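Public Finance in Small Economies
Handout 6: Debt relief and the conditions attached to it
Lecturer: Volker Grube, Wednesday group

Please read this handout together with chapter 4 of the reader. We will use again the two model countries from last time, Kosness (the debtor) and Furnora (the main creditor).

1. Where we stopped

Kosness has a public debt of 300 million crowns. The yearly interest is 18 million crowns, so the average rate is 6 per cent. The government collects enough taxes to pay its teachers, hospitals and pensions, but after this only a small amount is left for the interest. A new loan was agreed in May, and Furnora has put conditions on it.

Remember the difference between the primary balance and the overall balance. The primary balance leaves out interest payments. A country can have a primary surplus and still borrow every year, and this is the situation of Kosness.
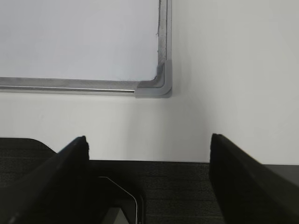 Corner of a whiteboard with its grey plastic cap.

2. Three forms of relief

A haircut means that the creditor accepts a smaller sum than was lent. The loss is visible at once, and for this reason parliaments in creditor countries do not like to vote for it.

A longer maturity leaves the sum as it is, but moves the repayment to later years. If the interest rate is low, the real value of the debt becomes much smaller. Many students forget this in the exam and write that "nothing was forgiven".

A lower interest rate helps the budget immediately. If the rate for Kosness falls from 6 to 4 per cent, the yearly payment goes down to 12 million crowns. Please check this calculation yourselves.

3. Conditions

Creditors usually ask for measures before they pay out money. These can be prior actions (a law must be passed first) or targets which are reviewed later. Pacheco, the second text in the reader, argues that prior actions are easier to control but often badly prepared. I agree only partly – a target can also be met on paper and nowhere else.

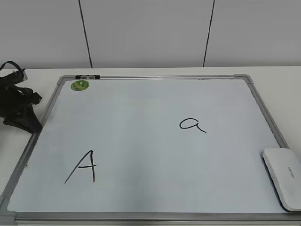
Whiteboard lying flat on a white table.

4. For the next meeting

Write a short note to the finance minister of Kosness. Which of the three forms should she ask for first, and what can she offer in return? Take into account that Furnora has elections soon. Those who prefer the Wiltik case from handout 5 may use it, but then the figures must be taken from there.

The maximum is 2,000 characters, spaces included. Tables do not count, but keep them small.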